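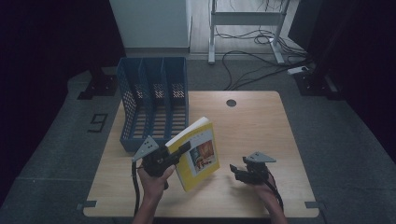 # Segmenting Two-Handed Demonstrations for a Book Filing Task

**Final project report, Software for Robotics module**
Authors: Effie Gourlay, Lionel Cordier
Supervisor: Dr Lorna Guthrie
Submitted: 17th January

## 1. Purpose of the project

The project set out to write software that divides recorded demonstrations of a filing task into short, labelled stages. In each demonstration, an operator working with two hand-held grippers picks up a paperback book and places it in one of the four compartments of a desktop organizer. The labelled stages are then used to train a control policy. The collection of the demonstrations was assessed separately and is discussed only where it affects the software.

The software is called Tusosis. It replaces a set of scripts written by Hamish Ritchie for an earlier project, which assumed a single gripper and could not be extended without a full rewrite.

## 2. Input data

Each demonstration consists of a head-level video, the jaw opening of each gripper, and the estimated position and orientation of each gripper. The three sources run at different rates. Tusosis resamples them to a common clock before any further processing and rejects a recording if the gap between two successive position estimates is too long to be filled safely.

The data set contained 2997 demonstrations. Of these, 31 were rejected at the loading stage. The reason for each rejection is written to a log file, so that a recording can be inspected and, where possible, repaired by hand.

## 3. Method

### 3.1 Stage labels

Five labels are used: *approach*, *grasp*, *carry*, *insert* and *release*. Labels are assigned to each gripper separately. This was the main change from the earlier scripts. While one gripper holds the book by its spine, the other may be waiting with its jaws open, and a single label for both would hide this difference. A sixth label, *idle*, was added in December for this purpose.

### 3.2 Finding the boundaries

A first pass looks for changes in jaw opening. A closing movement followed by a steady value marks a possible grasp; an opening movement marks a possible release. A second pass uses gripper speed and height above the table to place the boundaries of the remaining stages.

The insert stage proved the most difficult. The operator often tilts the book before lowering it, and the gripper slows down twice – once to turn the book and once to line it up with the compartment. The first version of the program treated both pauses as the start of insertion. The present version takes the second pause only, provided that the gripper is already within a set distance of the organizer.

### 3.3 Review tool

A small viewer shows the video beside the two rows of labels. Boundaries may be moved with the mouse or the arrow keys, and every correction is saved as a separate file. The automatic result is never overwritten. Tincuța Dumitrescu tested the viewer and asked for a key to jump to the next uncertain boundary, which was added.

## 4. Results

Grasp and release boundaries seldom needed correction. Errors were concentrated at the change from *carry* to *insert*, mainly in demonstrations where the operator moved slowly throughout. Fixed speed limits do not suit such recordings, and scaling the limits to the median speed of each demonstration gave a clear improvement.

A fault in the resampling code was found late in the project. It shifted the labels of the right gripper by 2 samples. All results were produced again after the fault had been corrected, and 11 unit tests now cover the loading and resampling code.

## 5. Limitations and further work

The program does not use the video for labelling. A grasp that closes on nothing is therefore treated in the same way as a successful one unless the final jaw opening is close to zero – a thin book can be missed by this check. A simple image classifier, applied only at the grasp boundary, would be a reasonable next step.

The position of the organizer is read from a settings file and must be changed whenever it is moved. Dr Guthrie has suggested estimating it from the release positions, and an early version of this is kept in a separate branch of the code.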